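Swapping the processor in an old Dell

The desktop in my back room is a Dell office machine I bought used, and for a couple of years it did what I needed. I keep my invoices on it, I scan things, and my daughter does her school projects on it when she stays over. By October it was slow enough that I would start a scan, go make coffee and come back before it had finished. I had already put in a solid state drive and more memory, so the processor was what was left.

I looked at new machines first. The cheapest one I would have been happy with was 400 dollars. A used processor from the top of the list my board supports was 48 dollars from Rocha, a parts place I have bought from before. I ordered that and a small tube of Ondby thermal paste.

Before ordering anything I checked two things. The first was the socket. The board has an LGA socket, where the pins are in the board and the chip has flat contacts on the bottom, and the number has to match exactly. The second was the BIOS version. Dell boards can be picky about which processors they accept, and mine needed an update first. I did that on a Sunday morning with the old chip still in, because you want a working computer for that part. It took 16 minutes and restarted twice.

Then I shut down, unplugged everything and held the power button for a few seconds. I laid the case on its side on the table and took the cover off. There was a lot of dust, mostly packed into the heatsink under the fan. I took that outside and blew it out before going any further, since I did not want any of it landing in the socket later.

The heatsink is held by four screws that stay attached to it. I loosened them a few turns each, going corner to corner. The old paste had gone hard and the heatsink did not want to let go. Normand Lemieux, who used to repair office computers in Stulham, had told me to run the machine for ten minutes beforehand so the paste would be warm. I forgot. I twisted the heatsink gently left and right until it came free. Don't pull straight up on it.

The old paste came off both surfaces with rubbing alcohol and coffee filters. It took six filters, which was more than I expected. Paper towels work too but they leave lint.

To open the socket you push the lever down and a little outward to get it past its catch, then let it come up. The load plate swings open and the chip just sits there. Lift it straight out by the edges. Once it is out, the pins are exposed, and that is the part to be careful about. They are thin gold contacts in a square grid and a bent one is very hard to straighten. Zachary Kowalchuk, who works down the hall from me, dropped a screw into his socket and ended up buying another board. I moved all my screws to a bowl on the other side of the table.

The replacement goes in the same way the old one came out. There is a small triangle on one corner of the chip to line up with the mark on the socket, and notches on the edges so it only fits one way. Lower it level and let go. If it rocks, lift it out and check again. No pressing. When you close the load plate the lever takes real force, and it makes a creaking noise that I did not like at all, but it is normal.

I put a dot of paste the size of a small pea in the middle of the metal top, set the heatsink down and tightened the screws corner to corner again. I plugged the fan back in. I mention it because the first time I did a job like this, years ago on a Trumov tower, I left it unplugged and got an error on startup.

This time the Dell stopped once to tell me the processor had changed. I pressed the key to continue and it went into Windows. The big scans I do at the end of the month run to 200 pages, and I can now use the browser while one is going. The fan is a bit louder than it was. I may order a better one, but I want to see how it behaves through the winter first.

The old chip is in the plastic shell the new one came in, in the drawer with the spare cables.

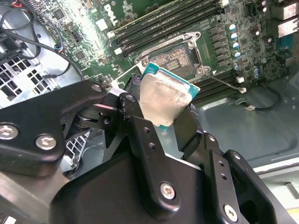

Processor next to the open socket on the Dell board.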